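Tirnarine Hand-Lead and Remote Teaching Kit
Equipment page, Brorkov

Teach an arm a job by doing it. Grab the wrist and walk it through, or sit at the desk and drive it with the remote grip. The kit records either way, same file format, same playback.

Fits most single arms with a two-finger gripper. Two-arm setups: ask first, we sell a different box for that.

What's in the case

Remote grip, right or left hand, trigger on the front
Wrist ring with two buttons (start/stop, drop a marker)
Foot pedal, 19 ft cable
Control box and power brick
Tirnarine software, one seat, no yearly fee
Practice rooms, on the same download

Not in the case: the arm, the gripper, a computer. Bring your own.

Leading by hand

Clip the ring on below the last joint. Press the pedal, the arm goes loose, move it. Let go of the pedal and it holds. Slow is fine, the software can speed up a recording later but it can't fix a shaky one. Gripper open and close is on the ring so you don't need a third hand. Good for short jobs, wiping, pushing a drawer shut, anything where you want to feel the contact.

Keep the pedal where you can step off it fast. Set the joint limits before the first session. Every time the arm is moved to a new stand, set them again.

Driving by remote

Grip in your hand, pedal under your foot, arm on screen or across the room. Pedal down, arm follows. Pedal up, you can bring your hand back to a comfortable spot and go again. Trigger works the fingers, half pull is half closed. Motion scaling has three settings. Use the smallest one for the last inch, most people leave it on the big one and overshoot.

Best for longer jobs, and for cluttered spots where your own arm would be in the way of the camera.

Practice rooms

Rendered rooms for learning the remote before you touch real hardware. Same grip, same pedal, same recording. Crash all you want. The living room set is the one we start new operators on, soft seat, a few things lying about on it, arm standing behind the sofa.

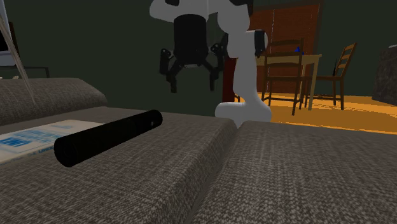

Tarigan, April

The black cylinder on the seat cushion is a good first pick. Come in from above with the fingers open, turn the wrist so they land on either side of the body, not over the ends. It lies at an angle so you can't get away with a straight drop. Watch the book next to it, the cylinder sits in front of part of it and a wide approach can clip the cover. Drop a marker when you're lined up, another when the fingers close, another when it's clear of the cushion. Three markers is plenty.

Round things on a dark weave are hard to judge by eye. Tip the view down a little before you commit. If you miss, don't stop the recording, back off and go in again. The recovery is worth keeping, a bad start isn't.

Rooms can be reset to the same layout or shuffled. Leave shuffle off untill the operator gets clean picks, then turn it on and leave it on. Storage limit is 1,000 recordings per project, after that start a new one or archive.

Reviewing what you recorded

Scrub bar, marker list, gripper trace under the video. Trim the ends. Tag it keep, fix or toss. Notes field takes plain text. You can cut a pause out of the middle but the tool will warn you if the joints don't match up on both sides of the cut, take the warning seriously.

Export is one folder per recording with joint positions, gripper position, camera video and your markers. Practice room recordings export the same way and get a "sim" tag in the folder name. Please don't strip the tag. We've had two support calls about mixed folders and both were a long afternoon.

Specs

Control box weight: 26 oz
Operating temp: up to 95 F
Connection: wired network to the box, USB to the grip
Session length: no limit, box will ask you to rest after 23 minutes of straight driving (can be turned off in settings, we'd leave it)
Emergency stop: uses the one on your arm, the kit does not replace it

Works with the Grakon stand and the Grakon table clamp. Older clamp with the single bolt is too loose for hand leading, ok for remote.

Ordering

Ships from our Tarigan shop. Say which hand when you order, grips are not reversable and swapping one means sending it back. Extra grips, rings and pedals sold seperately. Schools can borrow a kit for a term, write to the sales desk with the arm model and the gripper model.

Spare pedal cables are out of stock right now, more coming.

Last updated: 23/04/2025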